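Prulico opens paid access to Momus simulation pack for tabletop manipulation

13/02/2024 | By the Altmont automation desk

Prulico has put its Momus simulation pack on general sale after a closed trial that ended in January. The pack supplies ready-built household rooms for testing single-arm manipulation policies, and it is sold as a yearly license with hosted rendering as an extra.

Momus ships with 2369 room layouts and 224 object models. Each layout has a work table, a fixed mounting point for the arm and a set of movable items placed within reach. Furniture, wall color, floor texture and sun angle are drawn separately, so a buyer can hold the table constant and change only what is behind it. Camera position is randomized within limits set in a plain text file.

Most of the stock tasks are short pick-and-place jobs: a pen into a bowl, a cup onto a plate, a small box moved to a marked area. Every task carries a scripted success check that reads object pose directly from the simulator. Prulico says the check runs at the end of the episode and, optionally, at every step – the second mode slows the run and is turned off by default.

The base license costs $2163 a year for one site. That covers local use on any number of machines but limits hosted rendering to 500 episodes a month. Further episodes are billed in blocks. There is no discount for schools at present, although the company says a teaching license is being drafted.

Hassanpour, a test lab that took part in the trial, has published a short review of the pre-release build. It rated the lighting and shadow quality as good and the contact behavior of rigid objects as adequate. Thin items gave more trouble. Pens and spoons sometimes slid out of a closed gripper when the physics step was left at its default, and the lab recommends halving the step for any task that uses them. Prulico has added a per-object override in the release version. Hassanpour has not yet retested.

The review also found that large props near the edge of the table could block a planned path without being listed in the collision report. According to the release notes, all static props now appear in the report, including plants and open boxes. Cloth and paper remain rigid in this version, and liquids are not supported.

Installation needs a recent graphics card and a Linux workstation. Arm descriptions are loaded from standard model files, and users can bring their own gripper as long as its joint limits are defined. Layouts export as still images, depth maps or full episode logs.

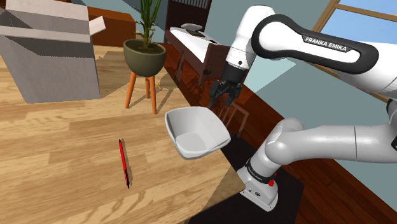

Current license holders from the trial keep their access until the end of their term and can move to the release build without reinstalling the object models. Custom layouts made in the trial build must be converted with a command-line tool included in the download.

Last updated: 4:40 p.m.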